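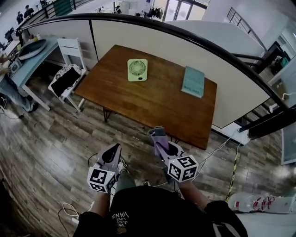 Small things on a shared table do a lot more talking than big things, and I didn't appreciate this until I'd spent most of a summer walking around the Voren building in Skekstead with a clipboard. A coat over a chair is easy to read, and so is a laptop. What I kept getting stuck on was the stuff that could have been put down for a minute or for a week. Take the table in Figure 3, the reddish-brown one with the black hairpin legs. There's a little light-green fan near the middle of the top and a teal-blue book off to its right, close to the edge and turned at a slight angle. Is that a claimed table? My first coder said yes straight away, my second said no, and I changed my own mind twice (I have the sheets to prove it!). The fan sits where you'd want it if you were working there, but a book that near the edge looks to me like something a person set down in passing.

Figure 3. Wooden table with a portable fan near the middle of the top and a book close to the right-hand edge. A desk and a slatted white chair with a patterned cushion are at left.

Publications > Working Papers > Shared Furniture > Section 4

4.2 What counts as a claim

I should back up and say how we got to "claim" as a word at all. In the pilot I used "occupied," which was a mess, because people kept asking me whether I meant the person or the table. Qistina Liew suggested "claim" over lunch and I stole it on the spot. A claim, in this paper, is any object that makes a newcomer hesitate before sitting down. It's a fuzzy definition and I like it that way. I tried a stricter one in May, with a list of objects that did and didn't count, and the list grew until it was longer than the results section.

The study covered 29 tables and 600 table checks, each one lasting as long as it took me to walk up, write down what was on the top and where, and move along. Of those checks, 175 had at least one small object and no seated person. Those are the ones I care about here. The rest are in the appendix, and you're welcome to them.

For each of the 175 I recorded three positions: middle, edge and corner. I know that's crude. A rectangular table standing diagonally on the floor gives you a real headache with "near side" and "far side," so I dropped both terms early and never missed them. Corner was anything within a hand's width of two edges. Edge was within a hand's width of one. Everything else went down as middle, even when it was plainly a bit off to one side.

Middle objects stopped people much better than edge objects did. I'd expected some difference, but I hadn't expected to notice it just standing there with my coffee. Someone would walk up to a table with a mug at the corner, nudge the mug along and sit. Put the same kind of mug in the middle and they'd often look around first — usually over both shoulders — and then go find another spot. I've done it myself since, more than once.

Books were the awkward ones. A closed book seems to work as a claim when it's squared up with the table and not so well when it's lying crooked. I can't push this very far, as I only started writing down the angle halfway through, after check 300. If I were doing it again I'd have the angle on the sheet from day one, and probably a column for whether a book was open.

Fans deserve a paragraph too. I'd lumped them in with "electronics" and regretted it by the second warm week. A phone gets picked up again pretty fast, so people treat a phone on a table as a sign that somebody is close by. A portable fan is a different animal. It's cheap, it gets left behind, and it also says that a person was trying to get comfortable. Gökçe, our second coder, argued that fans belong with cushions and cardigans, and the comfort category we ended up with (we named it Pliruvora, after the café where we had the argument) is mostly down to her.

Cushions on chairs I left out of the table counts completely. They belong to the seat question, and I get to that in 4.3, along with bags on the floor and the one thing I never managed to code properly, which is a jacket hung on the back of somebody else's chair.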